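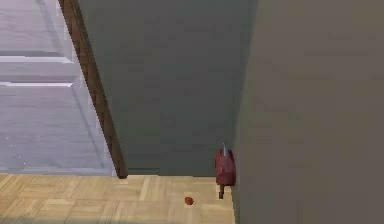

# Wellus Opens Its Simulation Lab to the Public

Visitors to the Wellus robotics lab were invited in September 2019 to see how household robots are trained before they are allowed anywhere near a real home. The open day drew almost 400 people, among them high school students, local employers and families from the surrounding neighborhoods.

The program centered on Kulier, the simulation software that Wellus uses to prepare its robots for everyday tasks. Guests followed live demonstrations on a large screen in the main hall, where members of the research team moved through the rooms of a simulated home and explained how a robot must learn to find its way past doors, walls and furniture. Each demonstration lasted 40 minutes and was followed by questions from the audience.

"People tend to picture a machine in a workshop," said the head of the lab in her opening remarks. "Much of our work takes place on a screen, and we wanted our neighbors to see that part of it as well."
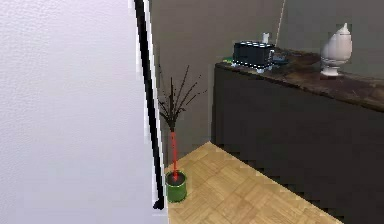 **Despina Lungu**
Public Information Officer, Wellus

The first demonstration dealt with movement. Researchers showed how the software places a viewpoint inside a room, at times very close to a wall or a piece of furniture, and asked the audience to judge which way a robot should turn. A long, dark sideboard and a potted plant on a parquet floor served as the starting point for a discussion of narrow passages. Students were quick to point out that a plant with thin branches is harder to judge than a solid cabinet, and the team confirmed that such shapes remain a difficult subject in their work.

The second demonstration was given over to handling objects. The team explained that a robot has to recognize an item, decide where it can be held and put it down again without disturbing its surroundings. Training of this kind is repeated many times in simulation – often overnight – and the results are reviewed by staff the next morning. The current Kulier library holds 1522 household objects, and new ones are added on request from partner institutions.
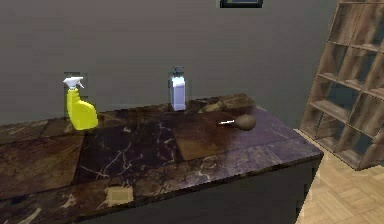 *Reading time: 2 minutes*

For this part of the program, the team turned to a marble countertop with a yellow spray bottle and a white pump dispenser standing near the wall. Visitors were asked to suggest where a robot should take hold of each one. Several proposed the neck of the spray bottle, while others preferred the wider lower part. The researchers discussed both answers and noted that the trigger and the pump head call for particular care, as a poor grip can press them by accident.

A short session for teachers closed the afternoon. It was led by staff from Voicu, the training center that works with Wellus on classroom materials. Schools may apply to use a reduced version of the software in their technology courses, and the first lesson plans were tested with two classes in May. Teachers who attended received a printed guide and may register for a follow-up workshop at the Grustov building.

Wellus intends to hold a further open day next year. Groups that were unable to reserve a place may ask to be added to the waiting list – requests should be sent in writing to the public information office and should state the size of the group and the age of the participants.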